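Prinville open house, 3/15/18

So I finally made it to the Lesora open house in Prinville! I'd been meaning to go for ages (Prapai Phuthong went last September and would not stop talking about the sandwiches) and this time I got my name on the list early enough. Up to 57 visitors per session, and I was in the second one.

Lesora makes office furniture, mostly desks and the little bits that go on them, and the tour runs through their own offices as well. Smart, I thought - you see the desks being made and then you see what happens to them once people get their hands on them.

We started downstairs with Chaiwat Phromma, who runs the sanding room and talks faster than anyone I've ever met. I caught maybe half of it. He let us feel a top before sanding and after, and oh my goodness, the difference. They do 158 tops in a good week, he told us, and he's picky about the corners. The smell in there is wonderful, by the way. I'd bottle it if I could.

Then up the stairs to the offices, carpet underfoot and much quieter. I'm nosy about other people's desks, I admit it, so this was my favorite part. I got to hang around the pale wood ones for a good while. There was a laptop open, one of those white riser shelves with a zippered black case parked on top, a drone controller with its antennas up, and a white power strip lying right there on the desktop with cords going every which way. My own desk at home is just the same, minus the drone stuff! 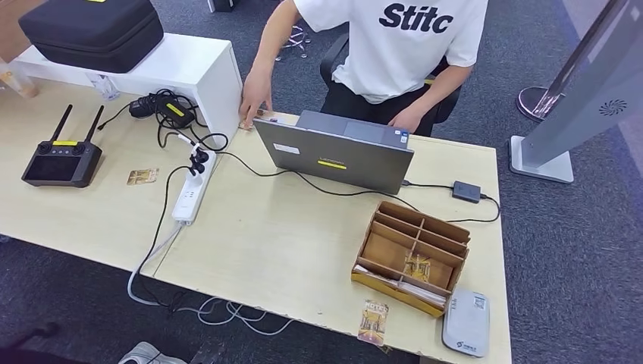
Is it better to keep a power strip on top of the desk or under it?

On top if you plug and unplug chargers all day, under it if everything stays plugged in. Ülle Adomaitis from Lesora told us most of their customers end up with one of each, and she likes to fasten the lower one to the underside so the cords don't drag on the floor.

I asked her about risers too, since I've been eyeing the Luvberg for months. She said to measure whatever you want to slide underneath before you buy, and I felt a bit silly because I never had. (I have now. My printer does not fit. Oh well.)

Coffee was at the end of the hall, with Duangjai Onsri handing out almond cookies, and I ate more than my share. Ekkachai Boonyarit gave a short talk about how they pick their wood, and it went over my head in places, but his samples were gorgeous and we got to pass them around.

Parking is behind the building and costs 5 dollars, cash only, so bring bills. The sanding room is loud, and they had earplugs in a bowl by the door. I'm told the next open house will have 7 sessions instead of two, and I've already put my name down for the first one.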